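Section 4. Phone banking set-up (volunteer callers)

Read before your first shift. Takes 20 minutes, less if Bivo is already on your laptop.

Before you start
You need: laptop, headset, your caller ID from the Wolde campaign office, the current script. Old scripts still say Jirnside votes at the school. Bin them.

1. Open Bivo and pick "Join a phone bank". Not "Create". Creating one makes a second list and we end up calling the same people twice.

2. Type in the campaign code, 746. Then your caller ID. Caps matter.

3. Choose your turf. Drastthorpe callers take list 2011, Jirnside takes list 1122. If neither shows up, log out, log in again.

4. Put on the headset, hit "Test call". You should hear your own voice played back. No voice – check the mute switch on the cord first.

Note: Bivo dials for you. Don't dial by hand from your own phone, the call won't get logged.

5. Read the script through once out loud. Name, that you're calling for Wolde for state senate, then the question. Stop talking after the question. Let them anwser.

6. Mark every call before you go to the next one. Strong yes, Lean yes, Undecided, Lean no, Strong no, Refused. Wrong number has it's own button, bottom right.

CAUTION: If someone asks to be taken off the list, press "Do not call" right then. Not at the end of shift. Don't argue about the senator's war vote or anything else, say thanks and hang up.

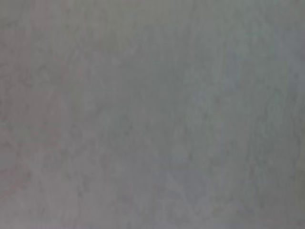

7. Breaks. Press "Pause" before you leave your seat, otherwise the next voter gets dead air.

8. Finish by 8:30 pm. Press "End shift", wait for the green check, close the laptop.

Problems
List runs out early – message Dagim Berhe, he loads more.
Reporter on the line – no comments, take name and number, pass to Dagim.
Screen freezes mid-call – finish the call anyway, write the result down, enter it after restart.

Section 5 covers text banking. Separate login.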